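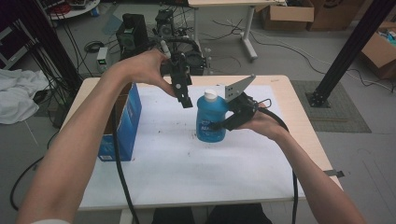

Section 4: Setting Up Your Dridetti Countertop Water Filter

Welcome back! If you've come straight from Section 3 you'll have the filter housing unpacked and rinsed, and you'll be itching to get a glass of water out of it. We're nearly there, we promise. Put the kettle on (with ordinary tap water for now) and set aside a good half hour, as the first flush does take a while and it's much nicer when you aren't watching the clock.

Before you start

You'll need the housing, one cartridge, the diverter valve with its two hoses, a soft cloth and a bucket. The small bag marked B holds the spare washers. Please don't throw it out with the packaging, as we get a lot of calls about those washers every February, when people come home from the summer holidays and find a drip.

Note: The Dridetti suits standard kitchen taps with an outside thread. If yours is a pull-out spray tap, stop here and ring us about the Plunarard adaptor.

Fitting the diverter valve

1. Unscrew the aerator from the end of your kitchen tap, turning it anticlockwise. If it's stuck fast with scale, wrap a cloth soaked in white vinegar around it and leave it for an hour or so.

2. Check that the old rubber washer has come away with the aerator. They do love to stay behind up in the tap.

3. Drop a new washer into the diverter valve and screw the valve on by hand until it's snug.

Caution: Never use a spanner on the diverter valve. The thread is softer than it looks and a cracked valve isn't covered by the warranty.

Putting in the cartridge

4. Peel both stickers off the cartridge, one at the top and one at the bottom.

5. Lower it into the housing with the arrow pointing up, then give it a gentle push until you feel it seat.

6. Smear a little of the supplied food-grade grease around the O-ring. A thin film is plenty!

7. Screw the lid down until the two raised lines meet.

The first flush

8. Push the hoses onto the valve, matching grey to grey and white to white, and stand the bucket under the spout.

9. Turn on the cold tap to a moderate flow and switch the lever to FILTER. The water will run cloudy, and may even look a bit black, which is harmless carbon dust.

10. Keep going until you've run 34 litres through. It's perfectly good for the garden, so please don't tip it down the sink.

Caution: Cold water only. Hot water ruins the cartridge and can loosen the hoses.

Looking after it

Each cartridge is good for 700 litres. If your water comes from a tank or a bore, have a look at the Mihăilă pre-filter (part 562) in the accessories list at the back, which catches the grit before it reaches the main cartridge.

Still dripping? Go back to step 2, then to step 7, and if neither helps, write to the Ukport service desk with your model number and a note of where the water is coming from.

Section last revised 9/1/23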